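März, von Idalina Baptista

Werkstatt-Tipps: Becher stapeln in der Simulation - wie man gute Beispiele sammelt

Seit dem Winter sammle ich mit Tiago Pinheiro Beispiele für unser Lernsystem Willov. Die Aufgabe klingt klein: ein Becher soll zu einem anderen Becher gebracht werden, und das Modell soll es von unseren Vorführungen lernen. Wir arbeiten nur in der Simulation, gesteuert wird von Hand. Ich schreibe auf, was uns Zeit gespart hat.

Zuerst den Startzustand prüfen. Bevor ich die Aufnahme starte, schaue ich in jede Ansicht einmal hinein, auch in die von oben. Der Zielbecher muss ganz zu sehen sein und darf vom Arm nicht verdeckt werden.
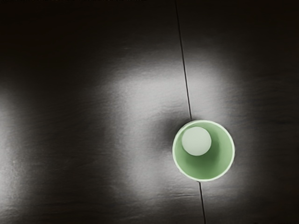 Grüner Becher auf der Fuge der Tischplatte, Ansicht von oben.

Die Position soll man zwischen den Durchgängen wechseln. Am Anfang haben wir 50 Beispiele mit fast derselben Position aufgenommen, und Willov hat danach nur diese eine Stelle gekonnt. Jetzt verschiebe ich den Becher nach jedem Durchgang und drehe nach 19 Durchgängen auch das Licht ein wenig. Die Liste der Positionen mache ich vorher in einer Tabelle, sonst wählt die Hand immer wieder die gleichen Plätze.

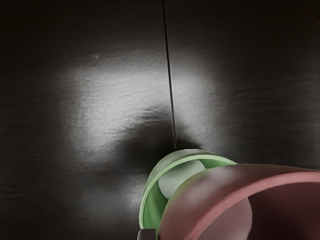
Langsam fahren ist bei der Annäherung die wichtigste Gewohnheit. Wer zu schnell kommt, korrigiert am Ende mit kleinen Rucken, und das Modell lernt die Rucke mit. Schwierig wird es, wenn der rosa Becher so nah vor dem grünen steht, dass vom grünen Ring nur noch die linke und die obere Seite frei bleibt. In solchen Momenten orientiere ich mich am sichtbaren Bogen des Randes und halte lieber kurz an. Eine Pause bis zu 2 Sekunden stört nicht, längere Pausen schneiden wir heraus.

Misslungene Durchgänge nicht löschen! Wir legen sie in einen eigenen Ordner, bei uns heißt er Fuscombe, und schreiben ein Wort zur Ursache dazu: gekippt, gerutscht, verfehlt. Tiago hat daraus später eine brauchbare Prüfmenge gemacht. Wichtig ist nur, dass die Ordner nicht gemischt werden. Mir ist das einmal passiert und ich musste 118 Dateien einzeln ansehen.

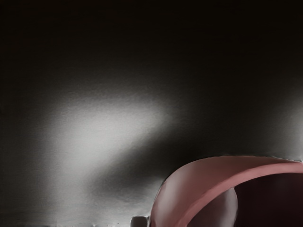 Rosa Becher im Vordergrund, die Tischplatte dahinter mit hellem Lichtfleck.

Auch die Reflexe auf der Platte soll man nicht wegnehmen. Ich wollte zuerst eine ganz gleichmäßige Beleuchtung, aber dann war das Modell bei jedem anderen Licht unsicher.

Zum Schluss die Namen der Dateien: Aufgabe, Position, Person, laufende Nummer, alles klein und ohne Leerzeichen. Und vor der Mittagspause sichern, bei uns macht man das um 12 Uhr.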